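The canteen at Navberg's Faldale plant, where 346 people sit down to lunch, will hand some of its pan work to a two-armed robot in January, and the cooks have been rehearsing it all on a simulator first. Nobody is losing a shift, says kitchen lead Ravindran Rao, who'd much sooner have his crew out front, chatting with folks (and tasting things!), than bent over a stove all morning.
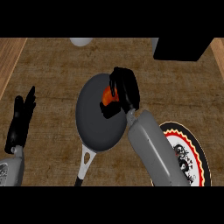
*In the simulator: the right gripper holds a piece of food in the frying pan.*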